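**Ginden Table Felt, gray** – wool-blend cover cloth for folding, sorting and packing tables

Supplied by Gralport in cut lengths or on the full roll. The cloth is laid over a hard top to stop garments sliding while they are folded or bagged. It is 4 mm thick and has a brushed face and a plain back. Either side may be used, but the plain side grips less.

## Specification

- Thickness: 4 mm
- Roll length: 21 m
- Color: gray only
- Wash temperature: 40 °C maximum, removable covers only
- Edge: cut, unhemmed
- Backing: none (order Tak backing sheet separately)

## Choosing a fitting method

Loose-laid cloth suits tables that are used for one shift and then cleared. Allow enough overhang on each side to fold under the top and clip. Standard Ginden clips fit tops up to 40 mm thick. For thicker tops, use the long clip.

Bonded cloth suits fixed benches. Apply Tak sheet to the table first, peel the liner in short sections and press the cloth down from the center out. Bonded cloth can't be washed in a machine. Vacuum it weekly and lift marks with a damp sponge.
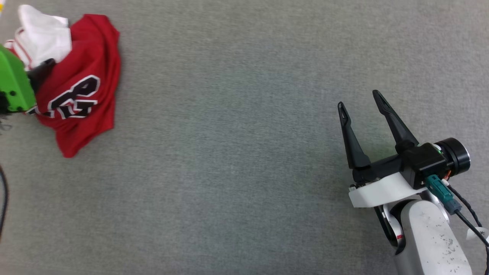
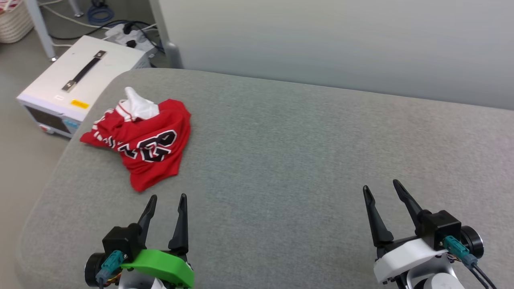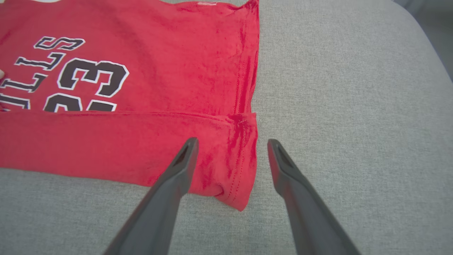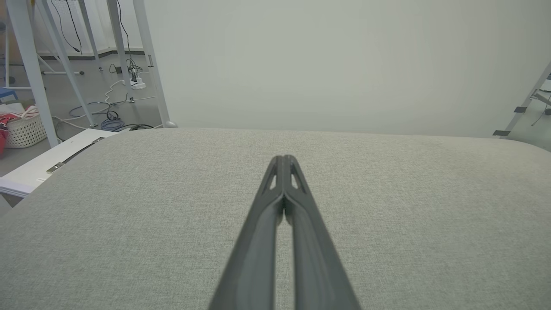 *Gray surfaces; red printed garment in the first three views.*

## Lint and color transfer

New cloth sheds for roughly 21 hours of use. Brush it twice before white goods are handled on it. Dark or strongly dyed garments should be fully dry before they are laid down – damp red and navy cotton are the usual sources of staining, and the stain does not come out of bonded cloth.

Prints with a rubbery finish can stick if left face down under a stack. Turn them face up or put tissue between.

## Ordering

State the table length and width, then the overhang. Cuts are made square. Rounded corners are trimmed on site with shears after fitting. The Neltholm depot holds full rolls; cut lengths ship from Gralport in two working days. No cuts are made in November during stock check.

Cut lengths are not returnable. Full rolls may be returned unopened.

Samples and trade accounts: A-yeong Hwang, Gralport sales desk.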